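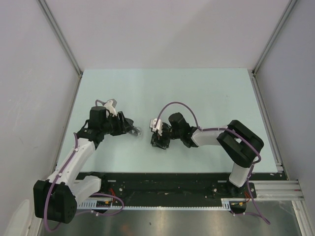
Burgi Wallner wrote under my last post that a clear sink trap is a solution looking for a problem, and that anyone who wants to look at their own dishwater should get out more. I've had a few days to stew on it and I think Burgi is half right.

The case for the clear bowl goes like this. Your sink drains slowly, you open the cupboard, and you can see whether the muck is in the trap or further along the pipe. Fine. My old white one told me nothing until I'd put a bucket under it and taken it apart, and then it told me rather a lot, mostly down my sleeve.

But how long does it stay clear? Drarex, who sell one, use the word "crystal" on their page, and I'd like to see that page after a winter of gravy. Haziq Majimbun fitted his in March and says he already has to wipe the inside to see anything. So you undo it to clean it so that you needn't undo it. I did ask him about this and he changed the subject.
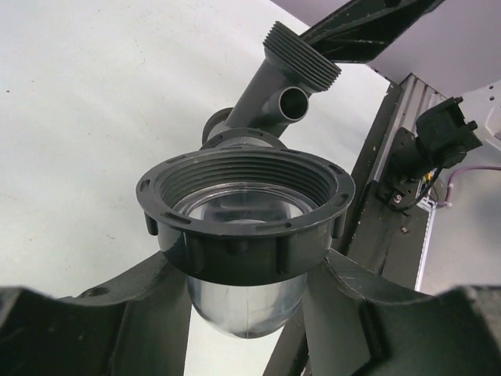 The part I do rate is the threaded collar. It's wide, with deep threads, and a fat ring of plastic like that is something I can get a proper hold of in a dark cupboard. The ribs moulded down the side ought to help with wet hands too. The bowl is see-through and the rest is dark grey, pipe included, so if the blockage is past the bowl you're back to guessing like everyone else.

Then there's the little side inlet on the outlet pipe. I've no use for one myself. If you don't either, make sure you've got a cap that fits before you run the tap, and don't trust the picture on the packet to tell you whether there's one inside.

I'm also wary of scratches. Clear plastic shows every one, and going at it with the rough side of a sponge won't do it any favours. Warm water and an old toothbrush, if you must.

Would I buy one? For the kitchen, perhaps, if it cost the same as the plain sort. For the bathroom, no. I know what's in that one, and it's hair.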